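Search this site
Search
Go

"A crown is a thing people look at when they are tired"

June 12, 2014

Fidelina Escobar has been writing a column on monarchy and politics for the Westholm paper for many years, and she receives more angry letters than anybody else there. We met in her kitchen, a week after she published her long essay on the abdication of kings.

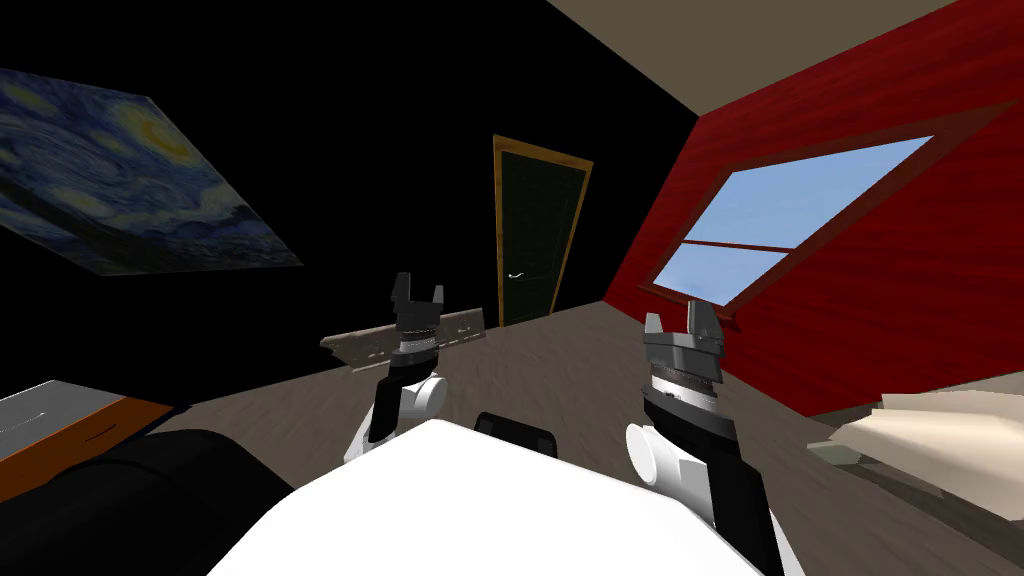
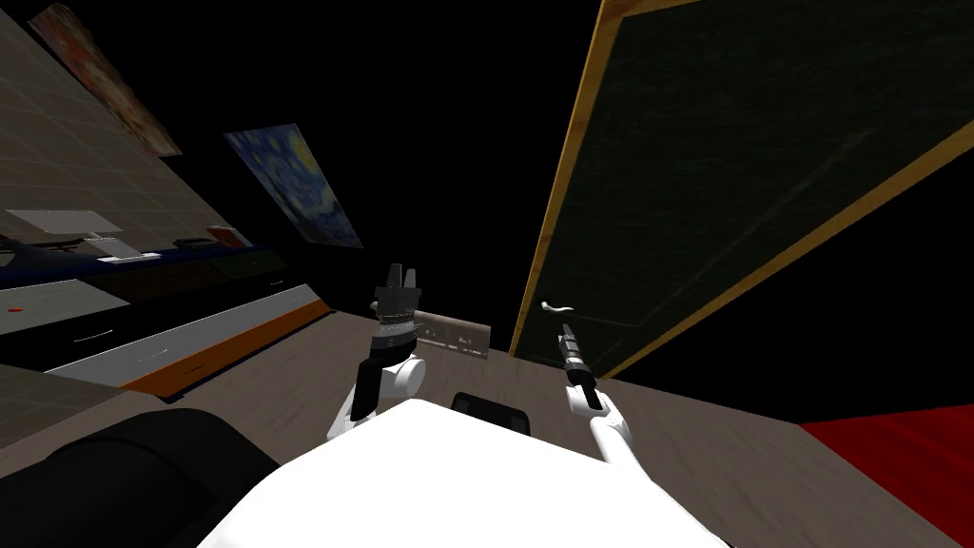
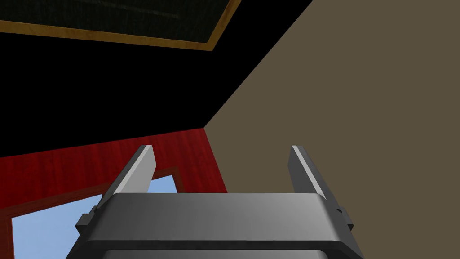 The letters and the essay

The essay brought 441 letters. She has read all of them and answered most. "People think I will be hurt," she told me. "But a person who writes two pages by hand to say I am a fool has taken me more seriously than my own editor."

Her argument is simple, and she repeats it with patience. When a king steps down, the newspapers should ask what the office is for. This month, she says, they asked about the son's wife and her dresses. "I counted one serious article in my own paper, and I had written it." She laughed, but she did not take it back.

I asked if she is a republican. She does not like the word. Her father was one, and he argued about it at every dinner until her mother asked him to eat in the other room. "I would vote against the monarchy if someone gave me a ballot. I would not march for it. There are bread prices to march for."

On the colour of the ribbon

The part of the essay that made the most trouble was about television. She wrote that the presenters on Zidico, the evening program, spoke about the royal household as one speaks about a sick uncle — softly, and with the hands folded. The program invited her to defend this. She went, and she was given six minutes between the weather and a cooking item.

"The host wore a ribbon in the royal colours. I asked him who had paid for it. He did not know! It is a small question, but a journalist should know who pays for his ribbon."

Not everyone on her own side was pleased. The magazine Ondimside, which has printed her work before, called the essay "a grumble with footnotes". She admits the footnotes were too many. The first version had 2 maps and a family tree, and Bermúdez, her publisher, asked her to remove them.

What she would keep

It surprised me that she spoke warmly of some ceremonies. She likes the opening of parliament, for example, and she would keep the old coats and the doorkeeper. "I have nothing against theatre. I only want the program to list the actors."

Her next book will collect the columns, with some of the letters printed beside them. The manuscript is now 906 pages, and she knows that it must become much shorter before the printer sees it. She has asked the letter writers for their permission. One of them agreed on the condition that his spelling is not corrected.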